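Shared Diagrams and Spreadsheets User Group
Minutes of the spring meeting, 28 March 2019

Present: most of the regulars, plus two new members who had been told there would be cake. There was cake.
Apologies: received from the usual quarter, in the usual form (calendar entry declined during the opening item).

1. Minutes of the last meeting
Agreed, once the word "exciting" had been removed from the paragraph on print margins.

2. Matters arising
The shared folder has been tidied. Several files called "final" have been merged into one file called "final", and the owner of "final_really" has agreed to let it go. The template for floor plans still opens at the wrong zoom. The secretary has reported this to Wemilo, who make the add-in, and has been sent a link to the page that tells you how to report it.

3. The league table workbook
The Prusier bowls league has asked whether we could stop its results workbook from sorting the teams alphabetically whenever somebody opens it on a tablet. The league is keen to have this sorted before the season opens in May, as the team at the top of the alphabet has begun to take the table at its word.

The meeting looked at the workbook on the big screen. The trouble seems to lie in a macro that runs on opening and was written by a member who has since moved away, leaving one comment in the code: "don't touch". It was agreed to touch it. A copy will be made first.

There was a longer talk about how drawn matches are stored. At present a draw is typed as text, so the points formula ignores it and both sides get nothing. One member felt this was a fair reflection of most draws. The meeting voted to fix it anyway.
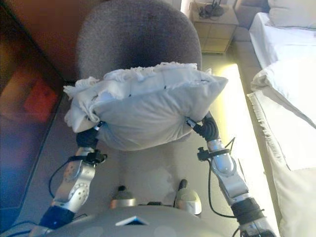
DIAGRAMS AND DRAWING TOOLS

4. Linking shapes to data
A member showed how to tie the shapes in a network drawing to rows in a spreadsheet, so that a change in one turns up in the other. It worked at the second try. The sample drawing had 120 shapes, all of which turned green together, and the member explained that green meant "status unknown". It was suggested that grey might be kinder to the reader. The drawing will be put in the shared folder with a short note on refreshing the link, which has to be done by hand unless you enjoy waiting.

Questions were asked about what happens when a row is deleted. The shape stays where it is, keeps its last known values and gives no sign that anything is wrong. Several people said they had worked with systems like that.

5. Tareck versus Shibata
We have been putting off a choice between these two stencil packs since last autumn. Tareck has the better connectors and does not redraw the whole page when you nudge a box. Shibata has better icons and a help file in whole sentences. Trial licences for both have been used up, in one case by a member who only wanted the arrows.

After some discussion — the notes simply say "arrows, again" — the vote was four for Tareck and two for Shibata, with the rest finding something to read on their phones. Tareck will be bought from the software budget. Those who prefer Shibata may go on using it at home, where we have no powers.

6. File naming
The proposed naming rule was read out. It needs a project code, a date, a version number and initials, in that order, with underscores. It was pointed out that the document setting out the rule was called "naming thing NEW". Carried, subject to renaming.

7. Any other business
The projector cable has been labelled. The label says "cable". A member offered a short talk on conditional formatting for the next meeting and was accepted before the sentence was finished.

Actions
Secretary: buy Tareck; write to Wemilo again, more slowly.
Workbook group: copy the league file, repair the opening macro, store draws as numbers and send a test version to Prusier.
Everybody: rename your own files before somebody does it for you.

The meeting closed when the screen saver came on and it was felt that this was a natural break. The next one is in May, in the same room, and the date will go out by email once the calendar has been made to agree with itself.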